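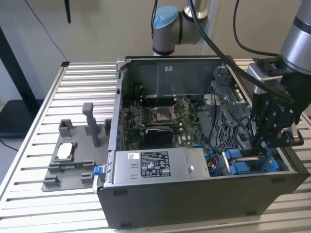

Tiempo de lectura: 2 minutos

Quiénes somos

El Centro de Formación Técnica Cuautle imparte enseñanzas de montaje, diagnóstico y reparación de equipos informáticos de sobremesa. Nació como taller de mantenimiento de la empresa Trernement y se constituyó después como centro independiente, con sede en el edificio Rukent, donde conserva sus aulas y su almacén de piezas.

La enseñanza se organiza en torno a la mesa de trabajo. El alumnado aprende con torres completas, tumbadas de lado y sin el panel lateral, de manera que la placa base, las ranuras de memoria, la fuente de alimentación y la jaula de unidades queden a la vista y al alcance de la mano. Las piezas sueltas se depositan en una bandeja junto al equipo y no sobre la propia mesa, norma que rige en todos los cursos desde la primera sesión.

El programa básico consta de 24 sesiones. Comienza por la identificación de componentes y la lectura de etiquetas de especificaciones, continúa con el zócalo del procesador - cuya palanca y marco de retención se estudian con el zócalo vacío - y prosigue con la instalación de memoria, tarjetas gráficas y unidades de almacenamiento. Las últimas sesiones se dedican al desmontaje ordenado y a la clasificación de piezas para su reutilización.

El itinerario avanzado, denominado Clornthorpe, tiene una duración de 65 horas y se dirige a personas con experiencia previa en servicio técnico. Incluye prácticas de diagnóstico de averías eléctricas y redacción de informes de reparación.

El centro acepta donaciones de ordenadores de sobremesa, aunque estén incompletos o no arranquen. Los discos deben retirarse antes de la entrega. Los equipos que pueden recuperarse se ceden a bibliotecas y escuelas de la comarca; los restantes pasan al almacén como material de prácticas.

El plazo de matrícula se abre en enero y en septiembre. La secretaría atiende al público por las mañanas, a partir de las 9:00, en la planta baja del edificio Rukent.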